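Why Do We Have Different Kinds of Numbers?
Counting systems explained for ages 9 to 12
By Songül Dağdelen 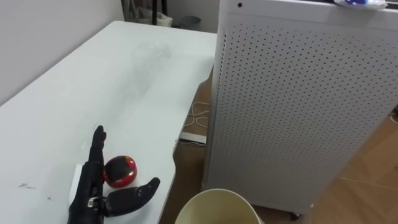 A number is an amount. A numeral is a mark or a word that stands for that amount. The amount in a box of a dozen eggs stays the same whether you write it as 12, as XII, or as twelve small lines. Keep these two ideas separate and the rest of this page will be easier to follow.

Tally marks

The oldest way to record an amount is to make one mark for each thing. A shepherd with 17 sheep cuts 17 notches in a stick. This is called a tally. It needs no special knowledge, but it has a problem. Long rows of marks are hard to read. Most people can recognize three or four marks at a glance. After that they have to stop and count.

Grouping fixes part of the problem. In one common method, you draw 4 upright lines and then put the fifth line across them. Each bundle is worth five. For 17 you would draw three bundles and two single lines.

What is a base?

A base is the size of the group a counting system uses. Our everyday system is called base ten, or decimal. When you have ten ones, you trade them for one ten. When you have ten tens, you trade them for one hundred. The word "digit" comes from the Latin word for finger or toe. Many historians think base ten spread because people have ten fingers and used them to count.

Other groups are possible. The Maya, who lived in Mexico and Central America, used base twenty. The Babylonians used base sixty. We still use sixty when we tell time: one minute has sixty seconds, and one hour has sixty minutes.

Roman numerals

The Romans used letters. I is one, V is five, X is ten, L is fifty, C is one hundred, D is five hundred, and M is one thousand. Letters are usually written from largest to smallest and added together. A smaller letter placed before a larger one is subtracted, so IV is four and IX is nine.

Look at how long a number can become:

17 is XVII
25 is XXV
2892 is MMDCCCXCII

The last one takes ten letters. The Roman system also has no letter for zero. Adding is possible with a counting board, but multiplying on paper with Roman numerals is slow work.

Place value

In our system, the value of a digit depends on where it stands. Take 2892 again. It contains the digit 2 twice, and the two are not worth the same amount.

The first 2 is in the thousands place. It is worth 2000.
The 8 is in the hundreds place. It is worth 800.
The 9 is in the tens place. It is worth 90.
The last 2 is in the ones place. It is worth 2.

Add them: 2000 + 800 + 90 + 2 = 2892.

This is called place value. It lets us write any whole number with only ten digits, 0 to 9.

Zero has a special job here. In 205, the 0 shows that there are no tens. Without it the number would look like 25. A zero used this way is called a placeholder. Mathematicians in India worked out rules for using zero as a number in its own right. The Indian digits were later used by scholars writing in Arabic, and from there they reached Europe. For this reason they are called Hindu-Arabic numerals.

Base two

Base two, or binary, has two digits, 0 and 1. Each place is worth twice as much as the place to its right. From right to left, the first five places are worth 1, 2, 4, 8, and 16.

To write 17 in binary, find the places that add up to 17. You need one 16 and one 1. The places in between get zeros.

17 = 10001

To write 25, you need 16, 8, and 1.

25 = 11001

Computers use binary. Their circuits work with two states, which can stand for 0 and 1.

Try it

1. Write your age as a tally, in Roman numerals, and in binary.
2. Each finger can stand for one binary place. A raised finger is 1 and a folded finger is 0. Using one hand, what is the largest number you can show? (Add 1 + 2 + 4 + 8 + 16.)
3. The month of February has 28 days in most years. Write 28 in binary.

Answers: The largest number in question 2 is 31. In question 3, 28 is 16 + 8 + 4, or 11100.

Words to know

Base: the size of the group used in a counting system
Binary: base two
Decimal: base ten
Numeral: a mark or word that stands for a number
Placeholder: a zero that shows an empty place

Last updated Dec 31, 2020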